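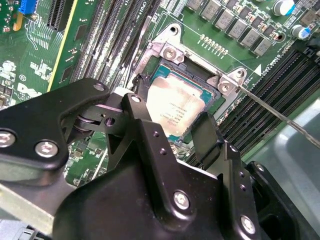

Processor socket on a server board, gripper and what looks like a driver shaft in position.

Working Practice Forum: Robotic Disassembly of IT Equipment
Topic: Draft clause 2, hand tools in the shared work area

m_munasinghe (moderator)
Members are invited to comment on draft clause 2 before the text is closed at the end of March. The clause now reads: "Where a hand tool and a robot gripper are used at the same socket, the arm shall be held in a monitored stop for as long as the tool is engaged with a fastener." Comments should refer to the wording and should state the type of equipment to which they apply.
Menaka Munasinghe

v.marinescu
I support the clause in principle but ask that "engaged with a fastener" be reconsidered. At Stoica we treat the whole period in which a driver shaft is between the gripper fingers and the memory slots as engaged, whether or not the tip is on the screw. A slip is most likely while the tip is finding its seat. I propose "present within the socket area".

chuang_ck
I cannot agree with the previous member. "Present within the socket area" would stop the arm during work in which the gripper steadies the retention frame and the driver comes and goes several times. Our log at Orkov covers 1,128 boards. Damage to sockets was recorded on two of them, and in both cases the arm was already stopped and the fault lay with the driver bit. The draft wording is sufficient.

v.marinescu
The log records damage to boards. The clause is concerned with hands. I would be grateful if Mr Chuang could say whether near misses were entered.

chuang_ck
They were not entered separately. I accept the point and withdraw the figure as evidence on that matter. My objection to the wording stands.

s.kennedy
May I ask that the clause distinguish between server boards and desktop machines. The two are handled differently in our workshop and a single rule will be ignored in one place or the other.
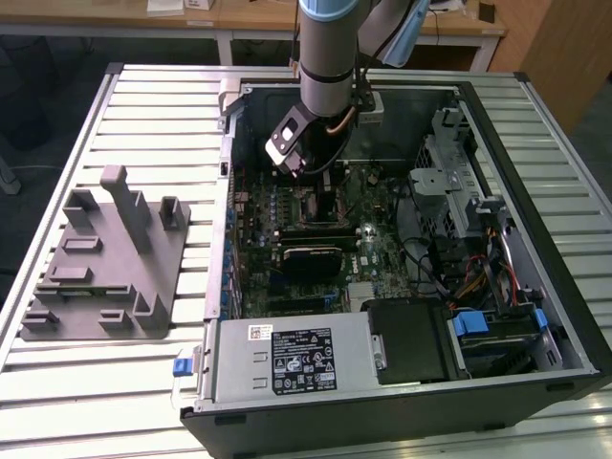

ELTANO WORKSHOP, March

With a desktop tower laid on its side and the panel off, the arm comes down into the case from above. The sides of the case, the drive cage and the cables all limit where a hand can go, and where it can be withdrawn to. The present draft speaks only of the socket. I suggest a further sentence: "Where the equipment remains in its case, no hand shall enter the case while the arm is inside it unless the arm is in a monitored stop." I would also like cables to be secured or moved aside before the arm enters, as a loose bundle can be caught by the gripper on the way out.
Solange Kennedy

agnes.aasen
The additional sentence is welcome and I would support it as drafted. The requirement on cables belongs in clause 5 (preparation of equipment), where clearing of cables is already mentioned, though only as a recommendation. I should prefer "shall" in both places.

On the disagreement above, the Bivon procedure requires the operator to wait 30 seconds after the stop is confirmed before bringing a tool to the board. Staff find this tiresome. It was set when the older controllers were in use and I do not recommend copying it into the draft.

v.marinescu
Thirty seconds would certainly be excessive. I could accept the following: "present between the gripper fingers, or engaged with a fastener". This leaves Mr Chuang free to bring the driver in and out from the side.

chuang_ck
That is workable for open boards, provided that "between the gripper fingers" is measured with the fingers at their actual opening and not at full travel. Otherwise we are back to the earlier text.

m_munasinghe (moderator)
The wording from v.marinescu, with the qualification from chuang_ck, will be entered as option B beside the existing text. The sentence from s.kennedy will be entered as 2.1. Members who object to "shall" in clause 5 should say so in the clause 5 topic. Replies there are limited to 2,000 characters.

s.kennedy
Thank you. Please note that 2.1 should also apply to rack servers with the lid removed, unless the board has been taken out of the chassis.

Contact the moderators | Copyright Working Practice Forum and contributors | Back to top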